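# Natthorpe Opens Its Doors for a Summer of Everyday Science

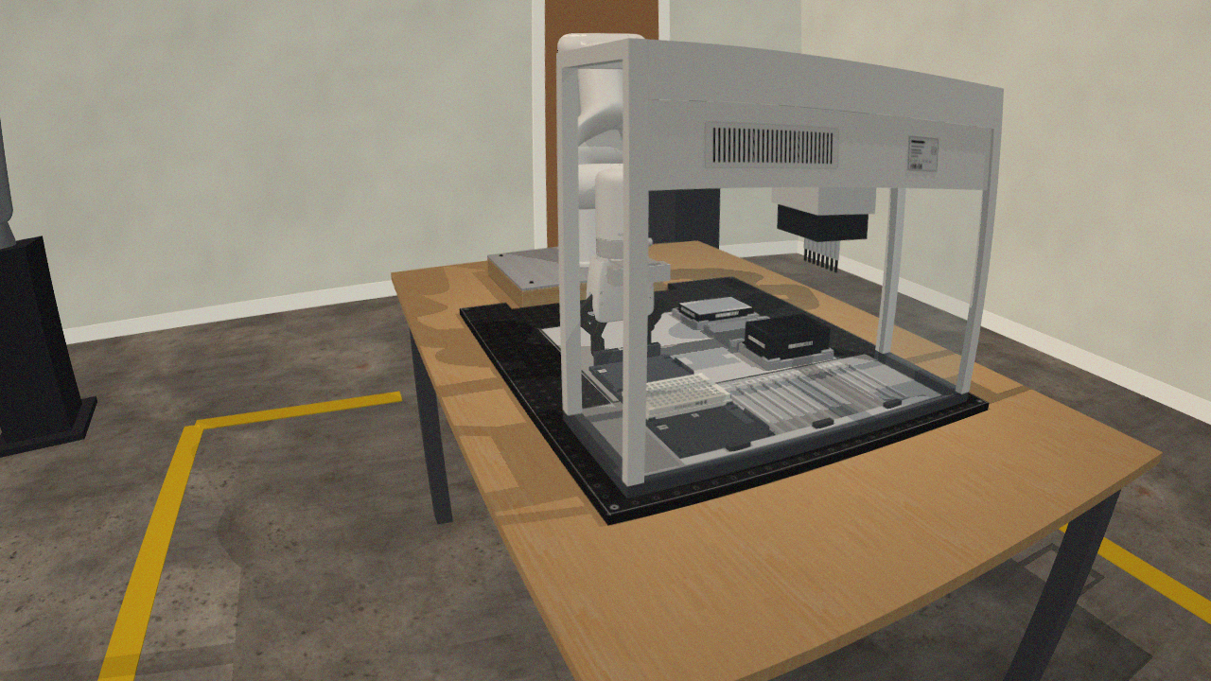
**COMMUNITY NEWS | LEARNING & FAMILIES**

NATTHORPE, June – There is a particular kind of happy noise that comes out of a building when a great many children are allowed to ask whatever they like, and the Havell Learning Center is looking forward to hearing a good deal of it this summer. The center announced today that its Everyday Science Summer will return to Natthorpe for another season, with 880 free places for children and their grown-ups, a longer program than last year, and a brand new evening series for people who left school a long while back and have been curious ever since.

The program runs from the end of June until the week before school starts again. Sessions take place at the center's home on Eide Street, with a second set of workshops across the river in Haten, where families have been asking (very politely, and very often!) for something closer to home.

"We had parents driving over from Haten last summer with three kids in the back and sandwiches on their laps, and they still got here before we'd unlocked the front door," said Lok-yiu Liao, director of the Havell Learning Center. "When people want something that much, you find a way to bring it to them. I'm so pleased we can finally say yes."

**What's on the program**

Everyday Science has always started with things people already have at home, and that hasn't changed. Younger children, from ages five to eight, will spend their mornings with bread dough, pond water, shadows, magnets and soap. The bread week was far and away the favorite last year, and the kitchen has been given a second oven so that every child can take a roll home at the end of the day.

Children from nine to twelve will be able to sign up for a full week at a time. Each week has its own theme: what's in the river, how plants drink, why things rust, the chemistry of a good pickle, and how doctors find out what is making somebody ill. That last one is new. It was put together by Szu-yu Wu, who taught biology in Natthorpe schools for many years before joining the center, and it covers everything from hand washing to how a laboratory measures out very small amounts of liquid.

"Children have a great many questions about germs, and most of them are excellent questions," Wu said. "They want to know who looks at the swab after it goes in the tube, and what that person is looking for. I'd much sooner give them a whole week on it than a quick answer in a hallway, and we do get to make a really tremendous mess with food coloring along the way."

Teenagers have their own afternoon club, which begins at 2 p.m. and is deliberately loose in its plan. Members choose a question together in the first session and work on it through the summer. Last year's group tested garden soil from all over town and made a map that still hangs in the stairwell.

**Evenings for grown-ups**

The new evening series, Second Helpings, begins at 7 p.m. and is open to anyone over eighteen. There are 9 evenings in all, each built around a short talk, something to try with your own hands, and a pot of tea. Topics include yeast, bees, the night sky over Natthorpe, and a session on kitchen thermometers that the organizers promise is a lot more fun than it sounds.

King-fai Mok, who runs the Eide Street bakery, will lead the first evening.

"I've been baking for most of my life and there's still plenty about flour that I'd like somebody to explain to me," Mok said. "So I'll talk about what I know, and then I'm hoping somebody in the room will help me with the rest. Bring an apron, please, and don't wear your good shoes."

**A gift that made it possible**

This year's expansion was supported by a gift of $4,000 from the Haten Neighbors Fund, which paid for the second oven and for all the materials at the Haten workshops. A further $800 was raised at the center's spring plant sale, where the tomato seedlings were gone before lunch and the zucchini, as ever, were not. That money will be used for bus passes, so that getting to a session doesn't have to depend on having a car.

"My two came last year on one of those bus passes, and they talked about pond water all the way through to the holidays," said Po-yen Tai, a Natthorpe parent who is now helping to set up the Haten site. "My youngest still has a jar on the windowsill. I've stopped asking what's in it."

**How to take part**

All children's sessions are free. Second Helpings evenings are free as well, though a small contribution toward the tea is always welcome. Places for the full-week sessions usually fill early, and families are encouraged to sign up at the front desk on Eide Street or at the Haten library. The center is open from 10 a.m., and the desk staff are glad to help with forms in several languages. Children who need a quieter room, a different seat or a helper at their side are very welcome, and a note on the form is all it takes to arrange it.

**About the Havell Learning Center**

The Havell Learning Center offers free and low-cost classes in science, cooking and crafts to people of all ages in Natthorpe and the surrounding towns.

**Press contact**

Wai-kit Su, Communications
Havell Learning Center, Eide Street, Natthorpe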